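Ticket: gripper pose jumps on the right hand, left hand fine
Component: Rulen (marker tracking and pose fusion)
Status: open, workaround in place
Reported by: Anselmo Guimarães

Hi all, picking this up again after lunch because I think I finally have something worth typing out.

Short version: the right gripper's pose flips when its marker gets close to edge-on to the head camera. The left one behaves. We're on the vanity task in the Macedo set, and out of 572 takes, 188 get thrown out by the Wedus checker with "orientation discontinuity, right". I looked through a pile of them and it's always the same thing. The position track is smooth as butter, then the rotation snaps over for a few frames and snaps back. If you only plot x, y and z you'd swear nothing was wrong (which is how I lost most of a morning, thanks very much).

What I tried, in the order I tried it:

1. Swapped the camera calibration file for the older one. No change at all. Put it back.

2. Turned off the fusion filter and looked at raw detections. The flips are already there in the raw poses, so the filter isn't making them up. It does make them look worse though – it smears each flip over the next few frames.

3. Checked that the marker IDs weren't crossed. Each gripper has its own pattern and the config has them the right way around. I really wanted it to be this one!

4. Compared the settings per hand. OK, so this is where it gets interesting. The left tracker block has "keep_both_solutions: true" and the right block doesn't have the line at all, so it falls back to the default, and the default is to take whichever solution has the lower reprojection error. With a flat square marker you get two possible orientations, and when it's seen at a bad angle the two errors are nearly the same, so it just picks one and then changes its mind.

5. Added the line to the right block and reran the rejected takes only. Now 9 of the 188 still fail. Those look like real occlusion to me, with an arm passing over the marker, and I don't think any setting is going to save them.

So that's the workaround. Add this under the right tracker in the Nimum config and restart the node:

keep_both_solutions: true
prefer: previous_pose
max_gap_ms: 315

The gap number is a bit of a guess. Go much shorter and it gives up on the old pose too early and flips again, go longer and it hangs on to a stale one after a fast wrist turn. If somebody has a better way of choosing it than me moving a slider and squinting, please say so.

Still to do:
– Make the loader complain when the left and right blocks don't have the same keys. It went through silently and I'd like it not to.
– Change the default. I can't think of a case where we want the current one, but I haven't asked the people on the older rigs, so I'm leaving it alone for now.
– Have Wedus print the two reprojection errors next to the rejection message. I had to dig them out by hand.

One more thing for whoever reviews this. The rerun changed the smoothed pose a tiny bit in takes that had already passed, nothing you'd see in a replay, but the hashes won't match the April export. If you're diffing against that, diff the raw detections instead.

I'm keeping the ticket open until the loader check is in. The patched config is on my branch, and I'd love for someone to run it on a different task before we merge, ideally one with lots of wrist rotation.

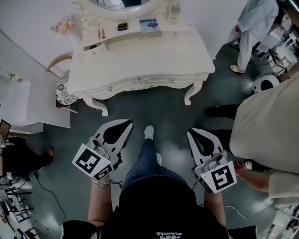
Oh, and the restart matters. Reloading the config from the panel only picks up the filter settings, and the tracker blocks stay as they were until the node comes back up.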